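Ticket: insertion policy stalls at slot entry after retraining
Project: Nillora
Component: Iromska (policy training), Clillari (recorder and export)
Opened: December 14, 2025
Status: resolved, one follow-up open
Severity: blocks the insertion results table

**Summary**

The retrained insertion policy gets the part to the fixture and then stops short of seating it. The tip reaches the slot, touches the collar, and the arm either holds still or makes small sideways moves until the episode times out. The previous checkpoint, trained in July, does not do this on the same fixture. Approach and grasp look normal with both.

We need to know if this is a training problem, a data problem or a cell problem before any more numbers go into the write-up.

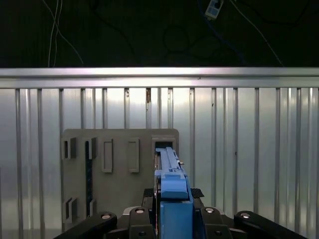
*5 min read*

**Setup**

- Task: carry the part to the gray fixture, line it up with a slot, push in, release.
- Inputs: wrist camera, fixed camera, joint positions, gripper opening.
- Output: short chunks of joint targets, replanned before the chunk runs out.
- Training set: 607 teleoperated episodes, exported from Clillari.
- Trial protocol: 10 trials per condition, with the start pose drawn from the same saved list each time.
- A trial counts as a success only if the part stays upright in the fixture after release. Touching the slot is not enough.

The July checkpoint was trained on a smaller set. The network settings in the Iromska config are the same for both. I diffed them twice.

**What was seen**

July checkpoint: 8 successes. The two failures were both bad grasps and had nothing to do with the slot.

New checkpoint: no successes. Every trial reached the fixture. Most stalled with the tip at the opening. In a couple the part got partway in and was pulled back out, then the policy tried again from slightly too far left and stalled there.

Validation loss for the new checkpoint is lower than for the old one. That made me slow to suspect the data.

**Step 1 – rule out the cell**

Checked the fixture mounting. Screws tight, no play when pushed by hand. Ran a scripted insertion using recorded joint positions from one of the training episodes and it seated without trouble. Repeated with a second episode, same result.

Checked the wrist camera bracket. No movement. Compared the current wrist view with stored frames from the training set by flipping between them at the same joint pose. Edges of the fixture line up.

Ran the July checkpoint again directly after a failed run with the new one, nothing touched in between. It inserted normally. I consider the cell ruled out.

**Step 2 – rule out the scene layout**

The later training episodes were recorded with an open computer next to the fixture, and the earlier ones without it. First guess was that the policy had picked up on the computer and was confused about where it was in the task.
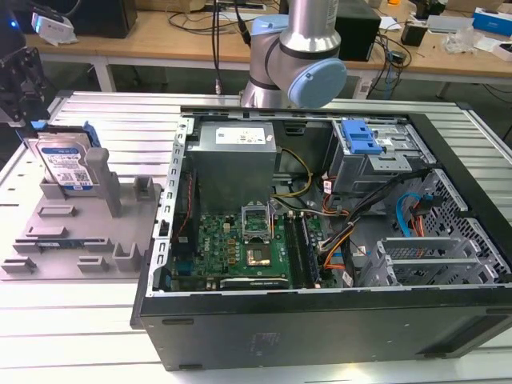

*Fixed view. Drive upright in the fixture, open tower beside it, arm behind.*

Tested by taking the computer away and running the new checkpoint again. Still stalled. Put it back and moved it a little toward the bench. Still stalled, at the same spot. Masked the computer out of the fixed view in software. No change.

Also tried blanking each camera in turn. With the fixed view blanked, the new policy behaved almost the same as before. With the wrist view blanked, it stopped well short of the fixture. So it does depend on the wrist camera for the last part of the move, as intended, and something about that stream is wrong for it.

**Step 3 – compare the streams**

Plotted gripper opening from the joint log against the moment the fingers visibly close in the wrist video, for a handful of episodes from each recording period.

Early episodes: they agree.
Late episodes: the wrist video trails the joint log by 8 frames.

The fixed camera agrees with the joint log in both periods. Only the wrist stream is off.

This fits the behavior. During most of the task a late wrist image does no harm, because the arm is in free space and the picture changes slowly. At the slot it matters a lot. In the late episodes the image paired with "push" shows the tip still clear of the opening, and the image of the tip at the opening is paired with the action that comes after the push, which in most demonstrations is holding still or starting to release. The policy learned to hold still there. It also explains the low validation loss – the validation split was taken from the same export and has the same shift.

**Step 4 – find the source**

Clillari was updated between the two recording periods. The new version writes the wrist stream through a separate encoder process and stamps each frame when it comes out of the encoder. The old version stamped on arrival. The fixed camera still goes through the old path.

Raw recordings keep the arrival time in a side file, so nothing has to be recorded again. The export script was reading the wrong field.

**Fix**

1. Export script now reads the arrival time for every stream and refuses to run if the side file is missing.
2. All late episodes exported again. Early episodes left as they were.
3. Added an alignment check to the export: it compares finger closing in the wrist video with the gripper opening log and prints the offset per episode. Anything other than zero or one frame is flagged and left out.
4. Retrained from scratch with the same Iromska config and the same seed.

**Result after fix**

The retrained checkpoint seats the part again and no longer stalls at the opening. I also ran it with the computer in place and with it removed, and saw no difference in how it behaves at the slot. Full counts go in the results table once the second fixture position has been run. I don't want to quote a partial set here.
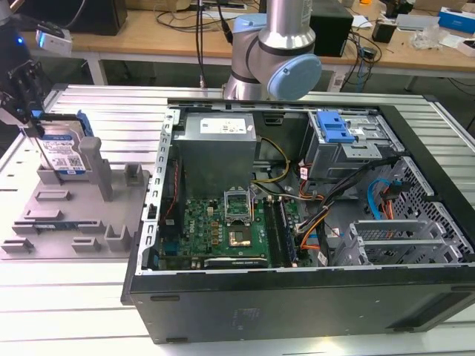 *Fixed view. Gripper on the drive at the fixture.*

One change I did not expect: the fixed policy moves more slowly over the last part of the approach than the July one. The late demonstrations were driven more carefully than the early ones, so it may just be copying that. Not treated as a fault.

**Notes for the write-up**

- The comparison between the July set and the larger set has to be redone. The old plot showed performance dropping as episodes were added, and the draft text tries to explain that with demonstration quality. Please take that paragraph out. The drop was the timestamp shift.
- The camera blanking test is worth keeping as a short section. It pointed at the right stream in one afternoon, after the layout tests had used up most of two days.
- Validation loss should not be reported as evidence that a checkpoint is usable on the arm. Keep it in the appendix.
- State the success rule in full. An earlier draft says "inserted", and people read that as "tip entered the slot".

**Still open**

The Frota dataset was exported with the same version of the script. I checked three episodes and two of them show the shift. The grasp policy trained on it seems to work, probably because the object is not moving when the fingers close, but the exported files are wrong either way. Needs a new export and a rerun of the alignment check. Moved to its own ticket under Frota, linked from here.

Do not train on anything exported before the script change until it has been through the check. Old exports are still on the shared drive, in the folder ending in `_pre`. They can be deleted once the Frota export is done.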